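Chapter 7
Clear Sheet: Working with Flexible Plastic

In this chapter
Why a sheet you can see through is so hard to see
How clear film bends, and where it turns milky
Setting up a bench for sheet work
Cutting, rolling and storing
Your first project: the Grellwood cover

Words to know: film, sheet, haze, crease whitening, memory, bend radius, static cling, selvage

Pick up a piece of clear plastic sheet by one edge and give it a slow wave. It bows, it flashes, it makes that lovely low wobbling sound like distant thunder (stage crews have used sheets of metal for exactly that noise, and a big enough piece of plastic does a fair imitation). Then lay it down on the bench and it practically disappears. You have to hunt for it with your fingertips! I have been working with this stuff for most of my adult life and I still get a small thrill out of that vanishing act, and I still lose offcuts on my own table about once a week.

Chapters 5 and 6 dealt with rigid materials. You measured a board, you marked it, you cut it, and when you came back after lunch it was the same shape you left it in. Flexible sheet asks for a different kind of attention. It has opinions about which way it wants to curl. It picks up dust from across the room. It will slide off a sloping surface while you are reaching for the ruler. All of this can be learned, and most of it can be learned in an afternoon with one good-sized piece and no particular goal in mind, so before you read much further, get hold of some and play with it.

7.1 Seeing the sheet

Let's start with the eyes. What do we look at when we look at something transparent? Mostly we look at its edges and its bends. A flat area of clean clear sheet sends very little light back toward you; nearly all of it passes straight through, and you see whatever is on the other side. At a cut edge the light behaves differently. Some of it gets trapped inside the thickness of the plastic and comes out along the rim, and the rim glows. The same piece that was invisible on the bench becomes a bright line drawn in the air as soon as you lift it.

Bends do something similar. A curved surface acts like a long, soft mirror, catching light from a window or a lamp at one angle and throwing it back as a narrow streak. Move the sheet and the streak travels. Sign makers and window dressers learn to read these streaks the way a carpenter reads grain: a smooth, even highlight means a smooth, even curve, and a highlight that wiggles or breaks means there is a dent, a kink or a bit of trapped grit.

Haze is the third clue. Every clear plastic scatters a little light, and when you look through it at a slant you are looking through more of it, so the scattering adds up. Fold the sheet over on itself and you are looking through two layers, with four surfaces to bounce light around. Things behind it soften. Colors go pale. A tool or a jar on the far side of the room turns into a blur with a color and not much of a shape.

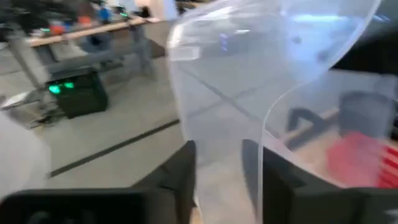

Marisol Llanos tells beginners to forget the flat parts altogether and follow the rim with their eyes, all the way around, before they let go of anything. She learned it the hard way on a greenhouse job, she says, when she set a sheet down on what she took for bare floor and stepped on the corner of another one.

It's good advice, and it leads straight into the first exercise.

Try it: Hold a sheet upright between a window and a cluttered shelf. Look through the flattest part first, then bend the sheet slowly until you can see a highlight. Keep bending (gently!) and notice when the objects behind it begin to soften. Make a quick sketch of where the bright lines fall. Now turn around so the window is behind you and do it again. The second sketch will look quite different from the first, and I'd like you to keep both of them, for we come back to them in Section 7.4.

7.2 How it bends

Every sheet has a bend it enjoys and a bend it puts up with. The one it enjoys comes from the roll. Plastic that has spent months wound around a core remembers the winding, and when you cut a length and let go, it tries to go home. We call this memory. You can fight it, with weights and patience, or you can use it. A cover that has to arch over a tray of seedlings should be cut so the natural curl does the arching for you.

The second thing to know is the bend radius, or how tight a curve the material will take before it complains. Thin film will take nearly any curve you give it. Thicker sheet will come around in a wide, springy loop, then a narrower one, and then you will feel it stiffen under your hands. Stop there. Past that point the surface stretches on the outside and crushes on the inside, and in many plastics you get a white line that never goes away. That is crease whitening. It is a different thing from ordinary haze, although the two can look alike from a few feet off. Haze that comes from the angle of view clears up when the sheet relaxes. A crease stays.

Edit Farkas, whose lampshades we will study in Chapter 9, makes her creases on purpose. She scores a line, folds along it, and lets the white mark become part of the pattern. I love this. It took a flaw I had been dodging for years and turned it into a pencil.

Cold makes everything worse. A sheet left in an unheated shed in February can crack at a bend it would have taken easily in a warm room. Bring it indoors the evening before, lay it out flat, and leave it alone until morning.

7.3 The bench

You need more room than you think. The sheet itself takes up one space lying down and a much larger one when it is being turned over, and that second space is full of lamps, mugs and shelves until you clear it. Stand in front of your bench with your arms out and swing around once. Anything you touched should move.

The surface should be smooth and free of crumbs. Wood is fine. So is a cutting mat, and a mat in a dark color is better still, as the edges show up beautifully against it. Wipe the surface with a barely damp cloth before you start. Dry wiping builds up static, and a charged sheet will pull in every hair and every speck of sawdust you own.

A basic kit for this chapter:

Steel rule, 60 cm
Knife with fresh blades
Grease pencil, white or yellow
Low-tack tape
Four flat weights with felt on the bottom
Soft cotton cloth
Sheet, one piece 128 cm long and 50 cm wide

The grease pencil deserves a word. Ordinary pencil won't show and permanent marker won't leave. Grease pencil does both jobs politely. Mark the corners as soon as you cut a piece, with a good fat dot in each one, and you will always know where your material stops and your table begins.

7.4 Handling

Pick up a sheet at two points and let the rest hang. Gravity will do a lot of the shaping. If you hold the edges close together, the middle drops into a loop; as you draw your hands apart the loop opens and flattens. Practice going back and forth between the two until it feels easy, and watch the highlights as you do it, comparing them with your sketches from Section 7.1. Before long you will be able to tell the curve of the sheet from the light alone.

Grip with the pads of your fingers. Fingernails leave little half-moons that catch the light forever after. For large pieces work in pairs, one person at each end, and agree out loud on which way you're turning before anybody turns.

Laying down is the reverse of picking up. Touch one edge to the bench, let it settle, and lower the rest behind it so the air can get out. Dropping it flat traps a cushion of air and the whole piece will skate away from you, usually toward the floor.

7.5 The Grellwood cover

Our project is a simple arched cover for a seed tray, named for the Grellwood allotments where Zdenka Spahić first showed me how to make one. It uses a single sheet, two scored lines and no glue. Allow yourself a full Wednesday evening, or whatever your version of that is, and expect to make it twice. The first one teaches your hands and the second one goes in the garden.

Read all six steps on the following pages before you cut. Then unroll your sheet, put a weight on each corner, and find the side that wants to curl upward. Mark that side with a grease-pencil arrow pointing along the length. Step 1 begins from the arrow.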